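Govow nimmt alte Ladekabel zurück — neue Sammelstelle im Rathaus

Lesezeit: 3 Minuten

Die Gemeinde Govow sammelt ab sofort gebrauchte Kabel, Netzteile und Ladegeräte in einem eigenen Behälter. Er steht im Erdgeschoss des Rathauses, links neben dem Bürgerbüro, und ist während der normalen Öffnungszeiten zugänglich. Das teilte die Gemeindeverwaltung am 2024-04-12 mit. Bisher mussten die Einwohner für solche Kleinteile zum Wertstoffhof am Ortsrand fahren, der nur nachmittags geöffnet hat und mit dem Bus schlecht zu erreichen ist.

Nach Auskunft der Verwaltung landen Kabel noch immer sehr oft im Restmüll. Dort gehören sie nicht hin, denn sie enthalten Kupfer, das man gut wiederverwenden kann. Bei einer Probesammlung im vergangenen November kamen in Govow 3.445 Kabel und Netzteile zusammen. Die Gemeinde hatte mit 2.000 Stück gerechnet und musste während der Aktion weitere Behälter bestellen.

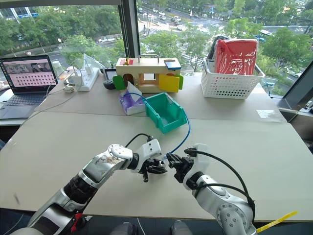
Der Erfolg der Probesammlung war der Grund, dass der Gemeinderat nun eine feste Lösung beschlossen hat. Mit der Abholung wurde die Firma Carretero beauftragt. Sie leert den Behälter alle 16 Tage und bringt den Inhalt in ihren Betrieb nach Rustance. Dort werden die Kabel zuerst sortiert. Was noch brauchbar ist, wird geprüft und an Schulen und Vereine in der Region weitergegeben, der Rest wird zerkleinert und das Metall vom Kunststoff getrennt.

Abgegeben werden dürfen Ladekabel, Netzwerkkabel, Verlängerungen, Steckernetzteile und Kopfhörer mit Kabel. Nicht angenommen werden Akkus, Batterien, Lampen und Lichterketten. Für Batterien gibt es weiterhin die Boxen in den Supermärkten. Lichterketten nimmt der Wertstoffhof an, auch ohne Originalverpackung.

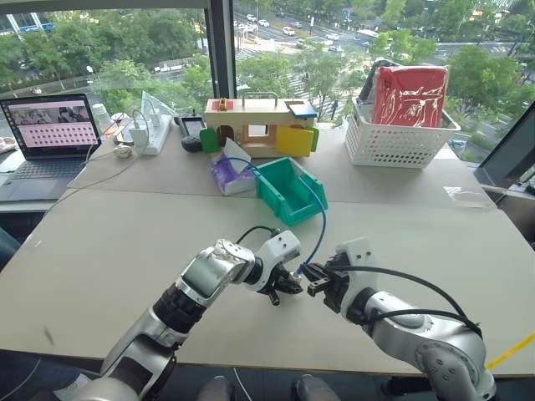

Text: Isla Ellery
Lokalredaktion

Für Haushalte ist die Abgabe kostenlos. Gewerbliche Betriebe dürfen kleine Mengen ebenfalls bringen, sie sollen sich aber vorher telefonisch bei der Verwaltung anmelden. Die Gemeinde bittet darum, die Kabel nicht zu verknoten und keine Plastiktüten in den Behälter zu werfen. Wer eine größere Sammlung aus einem Keller oder einer Wohnungsauflösung hat, soll weiterhin direkt zum Wertstoffhof fahren.

Die Kosten für die Abholung trägt im ersten Jahr die Gemeinde. Danach soll ein Teil durch den Verkauf des Kupfers gedeckt werden. Wie hoch dieser Teil sein wird, steht noch nicht fest, weil der Preis für das Metall stark schwankt. Der Gemeinderat will im November über die Fortsetzung beraten. Dann soll auch entschieden werden, ob die 4 Ortsteile einen eigenen Behälter bekommen. Im Gespräch ist zunächst Flindent, wo es weder ein Amtsgebäude noch einen größeren Laden gibt.

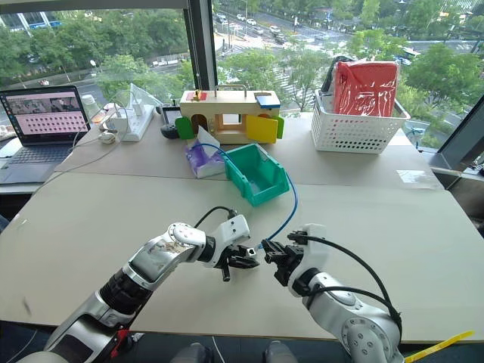
Hugo Perrin hält die Sammelstelle für richtig, aber für zu klein gedacht. Er wohne in Flindent, sagte er, und für ein einziges Ladekabel fahre bei ihnen keiner ins Rathaus. Besser wäre nach seiner Meinung ein Fahrzeug, das mehrmals im Jahr durch die Ortsteile fährt und auch defekte Kleingeräte mitnimmt — so wie es früher beim Altpapier gewesen sei.

Die Verwaltung erklärte dazu, dass ein solches Fahrzeug geprüft wurde, für dieses Jahr aber kein Geld im Haushalt vorgesehen ist. Vorschläge für weitere Standorte können die Einwohner schriftlich einreichen oder im Bürgerbüro abgeben. Dort liegt auch ein Merkblatt aus, auf dem alle erlaubten Gegenstände aufgeführt sind.

Kontakt | Impressum | © Alle Rechte vorbehalten | Nach oben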